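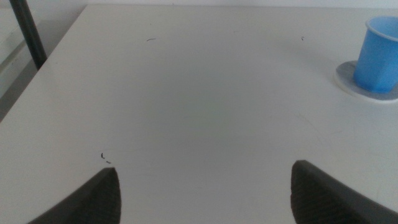 SECTION 7: GETTING THE TOP READY FOR THE TEA THINGS

OK, the legs are on, the wobble is gone (if it isn't, go back to Section 6 and do the feet again, I'll wait) and you've got a Brurken table standing where you want it. Now for the part I like best! The white Romon top shows everything, so I've put the cleaning and the laying-out together in one section. Have your cup and saucer within reach, plus:

two soft cloths, one for damp work and one you keep dry
a small bowl of lukewarm water
a drop of plain dish soap
a lamp you can move, or a window with low light

1. Clear the top completely. Instructions, spare bolts, the little bag the bolts came in, your phone, all of it. I once cleaned my way around a screwdriver and had a lovely gray outline of it for a week.

2. Go over the top with the dry cloth first. Start at the wall side and pull toward yourself in long strokes, then shake the cloth out over the sink or out the back door. Don't press.

3. Dampen the other cloth, add the soap, and wring it until it stops dripping. Wipe in the same direction as before. Rinse the cloth and go over everything a second time with water only, or the soap leaves a film and you'll be chasing streaks all evening.

4. Dry it straight away. Yes, even if it looks dry.

CAUTION: No scouring pads, no powder cleaner, and please none of those white foam erasers. They do take marks off, and they take the finish along with them.

5. Put the lamp down low at one side and look across the top from the other. You'll probably find fine hairline scratches and a few faint scuffs. Mine are mostly in the middle and over toward the right, some of them in thin curves, and a new table picks these up faster than you'd think. They're in the finish and wiping won't shift them. Smudges will go with one more pass of the damp cloth. If you can't tell which is which, wipe it and look again.

Note: Sidra Gondal, who wrote the first version of this guide, used to recommend a wax at this point. I tried it for most of November and went back to bare. The wax made the top slippery and the saucer wandered every time I picked up the cup.

6. Set the saucer down, flat, before the cup goes anywhere near the table. I like it toward a back corner so there's plenty of clear space in front for a book or a plate (or elbows, let's be real). A plain pale saucer almost disappears on a white top, so check that you aren't about to put something down on the rim of it.

7. Stand the cup in the saucer. A light blue plastic cup is my everyday one on this table and I love that little splash of color against all the white. Plastic is also kind to the top if it gets knocked over, although what's in it may not be!
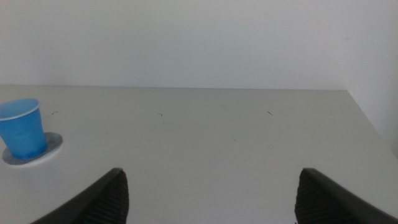

Crumbs and fluff are going to be your daily business with a white top, so it's worth doing a quick check every time you sit down. I look along the back first, over by the cup, where the air seems to push everything. Small dark curly bits like the three strung out in a row back there could be hair or fibers, and they stand out a mile on a pale surface. Pick those up with a barely damp fingertip or the corner of a cloth. If you go at them with a dry hand they only slide along and stop somewhere else. Then check the middle for anything smaller, too. There's a single tiny dot near the center that I'd have missed completely if I'd only looked for the curly ones.

8. Touch a speck before you rub it. If it moves, lift it off. If it's stuck, lay the damp cloth over it, leave it for a minute, and try again. Rubbing a hard bit of grit back and forth is a very good way to make another scratch.

CAUTION: Never drag the saucer. Lift the cup, lift the saucer, wipe, put them both back. Check the underside of the saucer while you've got it in your hand.

9. Hang both cloths up to dry and keep them for this table only. Mine live on a hook with a scrap of tape that says TOP, and they still end up in the car.

Note on table size: The 33-inch top has room for one person and a tray. With the 37-inch you can seat two if nobody's having soup. The cleaning is the same for both.

Note on the Javari finish: If you bought the darker Javari top, steps 1 to 4 apply, but use a nearly dry cloth in step 3 and look for pale lint instead of dark. Hugo Guillot has written up his method for water rings in Section 9.

Next: Section 8, Fitting the Drawer.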